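Reading order and lending records for a book group: Zorkwood novels, two numbering schemes

Asked by Delia Ene in Books and Reading Groups
Tags: series order, editions, reading groups, catalogue

I keep the list for a reading group that is starting the Zorkwood crime novels in October. Our copies come from two printings, and the numbers on the spines don't agree. The older printing numbers the books by date of first publication. The newer one, from Wysocka, numbers them by when the story is set, so the prequel, Skukumbridge, is book 1 in one and book 4 in the other. There is also a novella that the older printing leaves out altogether.

I need to know which order to give a group that has not read any of them, and how to write the list so that people asking for "book four" get the right thing. The paper slips and spare copies are kept in the cupboard at our meeting place, filed by spine number, and that will have to change whichever answer I get.

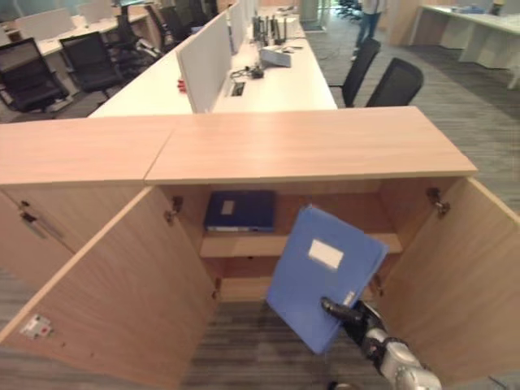
Does Skukumbridge give away the ending of the earlier books?

Two of them. Chapter 9 names the person responsible in the first novel, and the closing section assumes you know how the third one ends. The second is not affected.

(Added to the question after a comment from Thu Lại.)

3 answers

Answer by Magnus Pringle (accepted)

Use order of first publication. The author wrote Skukumbridge for people who had already read three books, and set it earlier. Chronological numbering is a decision by the later publisher and does not help a first reading.

The sequence I would give the group is the first three novels in the order of the older printing, then Skukumbridge, then the novella. The novella follows on from Skukumbridge by a few weeks and makes little sense before it. If you are short of meetings, leave it out.

For the list, drop the series number as an identifier. Use the title as the main entry and put both numbers in separate columns, headed with the printing they belong to. Where a member asks for a book by number, ask which cover they have. Add the ISBN for each copy, taken from the back of the title page. Jackets get swapped between copies, and I have had one printing turn up in the other's jacket.

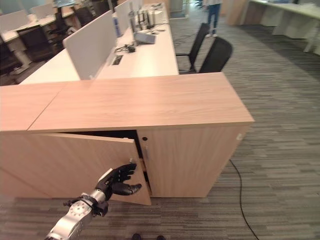

Page references are a separate problem. The first novel runs to 252 pages in the older printing, and the Wysocka text is set smaller and comes out shorter, so a note saying "read to page 200" will send half the group past the stopping point. Give chapter numbers. The chapters are the same in both, with one exception: the third novel has an untitled interlude between chapters 11 and 12, which Wysocka numbers as chapter 12. Everything after it is one higher. Write the opening words of the stopping chapter on the slip for that book only.

E-books follow the Wysocka numbering as far as I have seen. Audiobook tracks follow neither, and the listener has to go by chapter announcements.

Comment from Delia Ene: Thank you. I checked the third novel and the interlude is numbered as you say. Our list now has both columns.

Comment from Iwona Borkowska: The large print copy of the third novel also numbers the interlude. It has the older cover design, so the cover won't tell you.

Comment from Magnus Pringle: I did not know that. Treat large print as a third column, then.

Answer by Mieczysław Jasińska

just read them in any order, I started with Skukumbridge and enjoyed it fine. you know who did it in the first one but the book is more about the town anyway. the second is the weakest imo

Comment from Thu Lại: The question is about a group with mixed editions, and several of them read crime for the puzzle.

Comment from Mieczysław Jasińska: fair enough, the puzzle people should leave it till later

Answer by Iwona Borkowska

I agree with the accepted answer on order. On filing, I run the lending shelf for a group in Ukberg and we gave up spine numbers in favour of a short code: two letters for the title and one for the printing, so SK-W is Skukumbridge in the Wysocka printing. The code goes on the slip, on the inside front cover in pencil, and on the list. Nothing goes on the spine.

File slips by title code first, then printing. Keep the novella under its own code, even where it is bound in at the back of Skukumbridge, and put a cross-reference slip at SK. Readers with the bound-in version otherwise don't know they have it and ask for it separately.

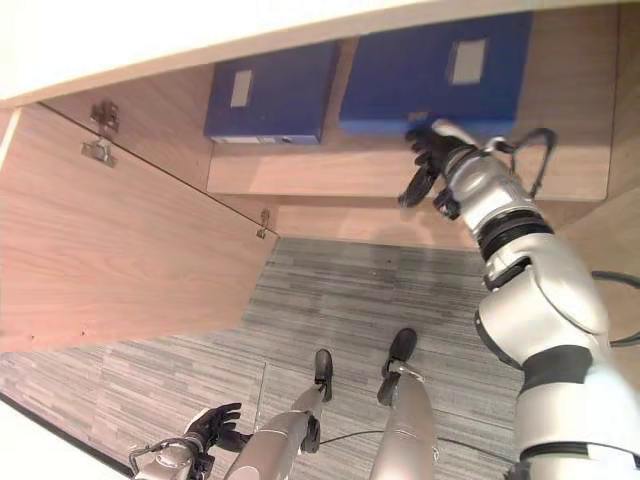

Blue storage boxes on a cupboard shelf, with label windows on the front.

If you keep discussion questions with the slips, check the ones printed at the back of the Wysocka copies before handing them out. The set for the second novel refers to events in Skukumbridge, since that printing expects it to have been read already. Questions 3 and 7 need removing for a group reading in publication order. The set for the first novel has the same fault in its last question.

Comment from Delia Ene: Is the novella text identical in the bound-in version?

Comment from Iwona Borkowska: Same text, but the dedication is missing and the chapters have no titles.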